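Marsden Robotics Club
Frequently Asked Questions for Students and Families

Updated 5th October

Who may join the club?

Membership is open to any student enrolled at Marsden in Years 9 to 12. No experience with programming or electronics is required. Students who have not used a soldering iron before will complete a short bench session before they begin work in the electronics area.

When and where does the club meet?

Meetings are held after school in the Gadden Building, ground floor. Students sign in at the door and should bring a laptop if they have one. A small number of school laptops may be borrowed for the length of a meeting.

What will members work on this year?

The club has two streams. The build stream designs and assembles a small wheeled base for the regional challenge in January. The manipulation stream works on household tasks, in which a robot arm learns to handle everyday objects from examples recorded by people. The manipulation stream's project is called Provum, and most of the questions we receive concern it.

What is the aim of Provum?

Provum is a student project that collects demonstrations of simple tidying tasks and uses them to train a control program. The club aims to have 3,000 demonstrations by the end of the school year, of which 1,000 are to be set aside for testing. Tasks are kept short so that a new member can learn one in a single meeting.

How are demonstrations recorded?

The student holds a gripper in each hand and carries out the task at a table. The jaws of the grippers are the only parts that may touch the objects. Students should work at an even pace and keep both grippers over the table until the recording has been stopped. A dropped object does not need to be hidden or edited out; the student marks the attempt as incomplete on the log sheet and starts again.

Which tasks are being recorded at present?

The current set covers desk, kitchen and bathroom items. The bathroom task asks the student to place toothpaste in a holder with a toothbrush.
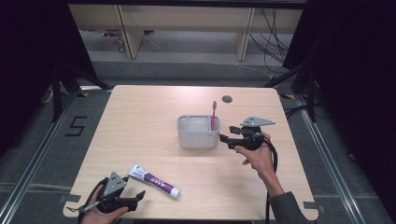 The toothpaste task at table 5

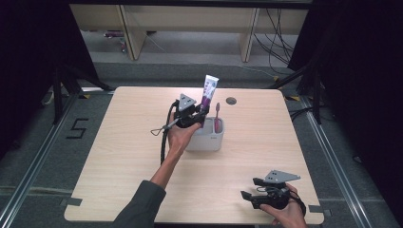 Parents who attended the last open evening asked why the same short task has to be repeated so often. Leanne wrote to us afterwards that her daughter had found the first few meetings repetitive, and that it became more interesting once she could compare her own recordings with those of other students and see how differently each of them approached the same object. She suggested that new members be shown this comparison earlier. The club has adopted the suggestion, and a comparison exercise now forms part of the second meeting.

Does every student have to take part in recording?

No. Students in the manipulation stream may choose to work mainly on labelling, on training the program or on the design of new tasks. All members of the stream are asked to complete at least 8 recordings in their first term so that they understand what the data contains.

May a student propose a new task?

Yes. Proposals are made on the task form, which asks for a list of objects, a starting layout and a clear statement of when the task is finished. Objects must be clean, unbreakable and easy to replace. Food, liquids and sharp items are not accepted. A proposal is tried by two students other than its author before it is added to the set.

Will my child be identifiable in the recordings?

Recordings are stored under a session number and are not labelled with student names. Students are asked to remove name badges and to keep letters, phones and school diaries off the table. A parent or guardian must sign the recording consent form before a student takes part. Consent may be withdrawn at any time by writing to the school office, and the relevant sessions will be deleted.

What should students wear?

Ordinary school uniform is suitable. Long hair must be tied back in the workshop, and loose bracelets should be removed before using the grippers. Closed shoes are required at all times, including for students who only intend to write code.

Is there a cost?

There is no membership fee. Students who travel to the January challenge pay a share of the bus hire, and families who would find this difficult are invited to contact the school office in confidence.

How are teams chosen for the January challenge?

Teams have 4 members each. Places are offered on the basis of attendance and completed work, and each team must include at least one student who has not competed before. A student from the manipulation stream may apply, provided that they have attended the safety session for the wheeled base.

Can members use the equipment outside meeting times?

Grippers, stands and workshop tools remain in the Gadden Building. Members may take home a Covar practice kit for up to two weeks. Kits are signed out at the end of a meeting and should be returned with all parts in the tray. Missing parts should be noted on the card inside the lid.

How do I enrol?

Enrolment forms are available from the school office and at the door on meeting days. The recording consent form is separate and should be handed in at the same time.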